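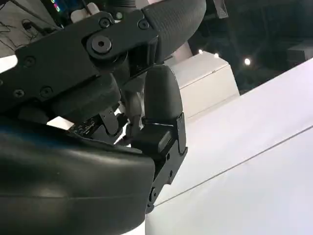
Black metal hand reaching towards a white surface.

Hindley announce new single, video and a 20-date tour

6/13/25

Hindley are back. The four-piece put out their new single "Salt on the Step" this morning, first new music since the Treninard EP, and the video went up at the same time. Album to follow, tour to follow that. Lots to get through so here goes.

The song first. It runs just under four minutes and it's the quickest thing they've done by some way – drums straight in, no intro, guitars a good bit rougher than on the EP. Singer Nazma Dissanayake takes the verses almost spoken and then the chorus opens right up. There's a second voice under her in the last minute, which is bass player Nuwan Bhuiyan, singing lead (well, half of lead) on a Hindley record for the first time. He took some persuading.

"I've always sung at rehearsals, from the back, badly," Bhuiyan said. "Nazma kept leaving the mic on. Then I heard it on the rough mix and nobody would take it off."

Lyrics are about a house move. Dissanayake wrote most of them in February, sat on the stairs of a flat she was leaving, and the first line came from a note her landlady had stuck to the door about the bins. She won't say what the note said exactly. The salt in the title is for ice.

"It was meant to be a slow one," she said. "I had it on the piano and it was lovely and very boring. We played it at twice the speed for a laugh and that was the one we kept."

The video was shot over two nights at an old swimming baths. No pool party though, the water's long gone. The band play in the deep end in winter coats while a bloke sweeps the tiles round them, and by the last chorus he's put the broom down and is on the tambourine. One long take for most of it. They did 39 goes at that take and used the 39th, by which point, Bhuiyan says, his fingers had more or less stopped working and he's miming the middle eight with his fist. Watch for it at the two minute mark.

Now the album. It's called "Findel" and it's out in the autumn on Tomaszewski, the small label that put out the first two singles and then lost them for a while. Eleven songs. "Salt on the Step" is track two, and the live favourite "Lamp Shop" finally gets a proper recording and closes side one. Anyone who's been to a show in the last two years will know it, it's the one with the clapping.

The name has caused some head scratching allready. It's the name of the boat Dissanayake's grandad kept and never once took out, she says, and that's all there is to it. The boat isn't on the cover. The cover hasn't been shown yet.

Recording took longer than planned. The band started with 62 demos, which they cut down by playing them to friends and watching for who picked up their phone. A first batch of sessions was binned whole – too neat, says Bhuiyan, like a band wearing somebody else's shirts – and they began again in a smaller room with everyone playing at once. What you hear on the single is take three with the extra voice put on afterwards and a bit of organ.

"We're not good enough to be that tidy," he said. "When we're all in one room and somebody's slightly late, that's us. Usually it's me."

Vinyl, CD, tape and download. The vinyl comes in plain black and a limited run in sea green, the green one only from the label's shop and at gigs. First batch of green comes with a lyric sheet written out by hand and then photocopied. Spelling mistakes left in, the label says. Pre-orders are open now and get you "Salt on the Step" straight away plus a demo version, the slow one, so people can decide for themselves wether it's boring.

B-side is a song called "Nine Doors Down". Not on the album. Short, acoustic, only Dissanayake and a guitar, recorded in a kitchen, and there's a fridge hum all the way through that the mixing engineer tried to take out and was told to put back. For our money it's every bit as good as the A-side and it'd be a shame if it got missed.

And the tour. 20 dates, starting the week the album lands, mostly small and middling rooms with a couple of bigger ones at the end. Full list is being put up on the band's own page later today, but what we know so far:

Opening night is at the Treninard, the upstairs room where the EP was taped and which gave it its name. Capacity there is 134. That one will go in minutes. Tickets for it are being sold by ballot, two per person, names on the door, and the ballot opens to the mailing list first. If you're not on the list, get on the list.

The rest go on general sale the morning after the ballot closes. Prices are being held at what they were last time out. Most shows are 14 and up with an adult, a few are 18 and over because of the venue's licence, so check before buying. Seats can be booked at every venue for anyone who can't stand for the whole set – email the venue direct.

Two afternoon shows are also planned, all ages, shorter set, lights up a bit and the volume down a bit. The band tried one of these last summer and liked it so much they asked for more. "Kids heckle better than anybody," said Dissanayake. "A girl down the front told me my shoes were wrong for the song. She had a point, they were terrible shoes."

Support hasn't been named. Bhuiyan says there'll be a different opening act in each town, picked from bands who live there, and there's a way to put your own lot forward: send one song, one only, to the label with the name of your town in the subject line. No need for a video or a photo or a life story. They'll listen to all of them, he says, in the van if need be.

On the live set itself, expect most of the new album and the singles. The touring line-up grows to five with a keyboard player, and the old song "Paper Hats" is coming back after being dropped two tours ago, following what the band call constant nagging. It'll be in a different key. "Wembury Road" is being rested. Sorry.

There's a bit of radio before then. The band have recorded a session of four songs, two new, one old and a cover they're keeping quiet about, and it's due to go out later in the summer. Transmission date to be confirmed. They're also playing two festivals in August, both already announced, both in the afternoon, and neither set will have much of the new record in it. They'd sooner people heard it at home first.

Asked what comes after the tour, Dissanayake said a lie down. Bhuiyan said there are songs left over from the demos that he'd like to finish, including one he sings all the way through, and she said they'd see about that.

"Salt on the Step" is out now on Tomaszewski. "Findel" follows in the autumn. Tracklist as supplied by the label, running order may still change:

Morning, Whoever
Salt on the Step
The Long Way to the Shop
Cousins
Half a Ladder
Lamp Shop
Good Coat
Somebody's Brother
Weather for It
Tin Roof
Findel

We'll add the tour dates to this page once we've got them.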